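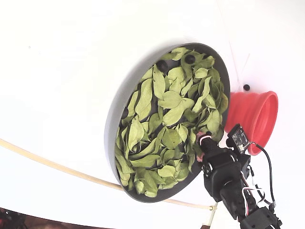
Dried leaves in a gray tray.

8 Nov 2020

I had a ferry ticket for Nornasness in my coat pocket for most of this year. I found it last week when I went looking for gloves. The trip was canceled in the spring, the refund came in the summer, and the ticket was still there, folded in half with a receipt for two coffees. So I'm going to write up the first trip, the one I did take, before I forget any more of it.

I went in December, two winters ago. People kept telling me that was the wrong time of year. The guesthouse was cheap for the same reason, 55 a night with breakfast, and I had vacation days that would expire on the 31st. I flew to the mainland, slept one night near the airport, and took the morning bus to the dock.

The bus ride is supposed to be two hours. It took closer to three. The driver stopped at a feed store in Gresov to pick up a box for somebody farther along, and then stopped again to deliver it. I had the front seat on the right side, which I recommend, although the heater vent is at your ankles and there's no way to close it. After Gresov the road follows the water and there are no towns, only a church with a green roof and a boatyard.

The ferry holds 28 cars. There were four on it that day. I bought my ticket at the window, but you can also pay on board if you have cash. The crossing was rough for the first half hour and then we got behind the headland and it flattened out. I had brought seasickness pills and took one too late for it to do any good. If you get sick on boats, take it on the bus.

I was picturing a village around the dock. There is a parking lot, a waiting room, and a road going uphill. The village is a mile and a half away. I had a rolling suitcase, which was a mistake, since the road is gravel after the first bend. It took me 50 minutes to walk it. A woman in a van stopped when I was almost at the top and drove me the rest of the way, and wouldn't take anything for gas.

The guesthouse was called Mansour. It has six rooms above a dining room. Mine looked out at the back, onto a stone wall and a field with sheep in it. The shower was good. The bed was narrow and very firm, and I slept nine hours a night there, something I never do at home. Breakfast was bread, cheese, boiled eggs, and a dark jam, set out at seven and cleared at nine sharp. I missed it once and had crackers.

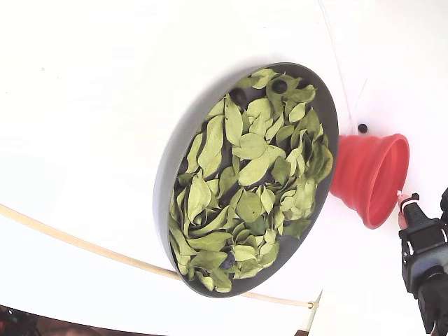 It gets light late at that time of year and dark again by the middle of the afternoon, so you have to plan. I made the same mistake on the first two days, which was to sit over breakfast too long and start walking too late. On the third day I left while it was still dark with a flashlight and got to the north end of the island just as the sun came up. I had the whole beach to myself. It's all flat stones, no sand, and it's hard on the knees. I stayed until my feet were cold and then walked back by the inland road.

The other walk worth doing is the lighthouse. You turn left at the school and keep going. There are 240 steps at the end of it, cut into the rock, with a handrail on one side only. A sign at the bottom gives the number, so I didn't have to count them. I went up slowly. The lighthouse itself was locked, but there's a bench on the side away from the wind and I ate my sandwich there.

There was one place open for dinner, a café called Gruvonano, down by the old fish warehouse. It served fish soup every night and one other dish that changed. I had the soup three times. The last night the other dish was mutton stew, and I had that, and wished I'd had the soup. They close at eight. If you come in at seven thirty they will still feed you, but they'll start putting chairs up.

I had planned to stay four nights and stayed five. The ferry didn't run on the day I was supposed to leave because of the wind. There was a note about it taped to the front door of the guesthouse when I came down with my bag. I missed my flight and had to pay for a new one, and it cost me more than the room for the whole week would have. Leave yourself an extra day in winter. I knew that and didn't do it.

With the extra day I didn't do much. I read half of a detective novel from the shelf in the dining room, walked down to look at the harbor, and came back wet. I've never found out how the book ends. I wrote down the title somewhere and lost it.

For the trip this spring I had booked the same room. I was going to bring a backpack instead of the suitcase and see what the place looks like with more daylight. The guesthouse sent the deposit back without being asked. I'll try again when the boats are back on a normal schedule. The ticket is in the kitchen drawer now with the takeout menus.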